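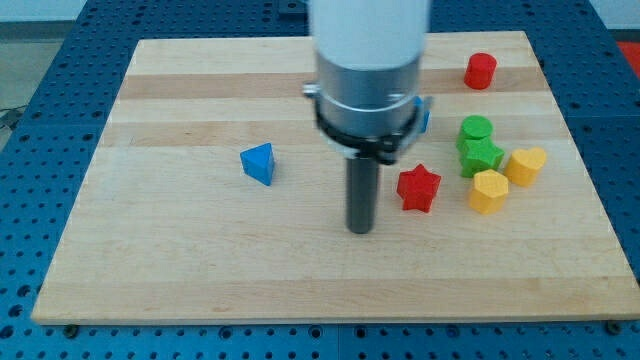 Hi all, and thanks for being patient with me while I got this written up! You asked for a progress report on the after-school play sessions at Clemodmont, so I'm going to tell it more or less in the order it happened.

We opened the room in April, a bit later than I'd promised, mostly thanks to the flooring. The first delivery was the wrong thickness and had to go back to Dunum, and then the door wouldn't clear the replacement (so that got planed down too). I paid for the planing out of the small repairs line. It's in the spreadsheet under "door."

Since then we've had 69 children signed up, which is more than I put in the application and more than the coat hooks can handle. They don't all come at once, thank goodness. The sessions run for 2 hours and the little ones are usually done well before that, so I've started letting families pick up early without making them sign the long form. If that's a problem for your insurance people, please tell me and I'll go back to the old way.

What's been popular? Building, by a mile. Also the dress-up rail, and a cardboard post office that some of the older girls run with an iron hand. The music corner hasn't really caught on. I think it's too close to the reading rug and everyone gets shushed, so I'm moving it next to the sinks and we'll see. I'd hoped to have a proper story time going by now and I don't. I tried it at the start of the session, when they've just come out of school and want to run around, and that was my mistake. The next try will be at the end, with the snack.

The Salcedo group is smaller and took longer to get going. We lost three sessions there to a leak over the kitchen, and a couple of families drifted off after that. I've called them and two are coming back! Parking is still awful and I don't have a fix for it.

On money, we're under on supplies and over on snacks. Fruit costs more than it did when I wrote the budget, and they eat a lot of it. I'd like to move what's left in supplies across to cover it, if you're okay with that. The storage cabinets from Cestodach came in on price, but one arrived with a bent hinge and I'm holding back the last payment until they swap it.

Before the next report I want to get five more shelves up, sort out the sign-in sheet (the columns are too narrow for anybody's real name), and try one weekend opening at Clemodmont to see who turns up. I'll send the receipts separately, they're still in an envelope on my fridge.

Last updated: 8th September

3 comments
Share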